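# How to run a house group through a study guide without losing the house group

A study guide looks like the easy option. Somebody else has done the reading, somebody else has thought of the questions, and all you have to do is supply chairs. I believed this once. Then I led eleven people through a workbook on Ruth and we were still in Bethlehem at Easter.

What follows is how we do it now at Zunov chapel.

## 1. Read the whole guide first

The whole thing, including the introduction where the author thanks his dog. Ours this winter is a guide to James published by Deltbridge, 175 pages with a generous amount of white space for Your Thoughts. Mark the weeks that are thin and the weeks that will start a fight. In James the fight is in chapter two. Allow extra time for it and put out better biscuits.

## 2. Throw away half the questions

Our guide has 38 questions for the first four sessions. You will get through five in an evening, six if Dušan Hudec has a cold. Cross out anything that can be answered with "Jesus" or "pray more". Cross out anything beginning "How did it make you feel when". Keep the ones that send people back to the verse.

A good one from session three: *What does James expect his readers to do by the next morning?* We had twenty minutes out of that and only one digression about parking.

## 3. Read the passage aloud, twice

Use two different translations and two different readers. Ask beforehand, privately, because some people would sooner move house than read in front of others. Ctibor Šimko likes to be asked and then pretend he doesn't.

## 4. Learn to wait

Ask the question and stop talking. It will feel like a power cut. Count to fifteen in your head. Do not rephrase the question, which only gives people two questions to avoid.

If the same person always breaks the silence, try "let's hear from this side of the room first". It is transparent, and it works about one time in three.

## 5. Finish when you said you would

We start at half past seven and pray at ten to nine, wherever we've got to. Unfinished questions go home with people, where they are sometimes even looked at. If a session is going well, stop anyway and pick it up next time.
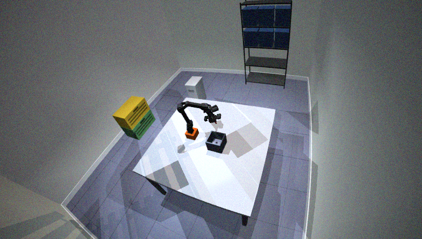 Xiaoyan Kong wrote to say that she would put prayer at the start, as her group had been squeezing it into four minutes while people looked for their coats. They swapped the order in February and now pray for as long as they like, and it's the last question that gets squeezed. She doesn't miss it.

I've tried her way twice since. The praying was better and James suffered a little, so we now alternate.

## 6. Before you order the next one

- Ask for a sample session and try it on two honest friends.
- Check whether the leader's notes are in the same book or cost extra.
- Order one spare copy. Somebody will leave theirs on the bus.
- Don't let the group vote on the topic unless you're ready to do Revelation.

We're doing Philippians next. It has four chapters, and I've booked the room until summer.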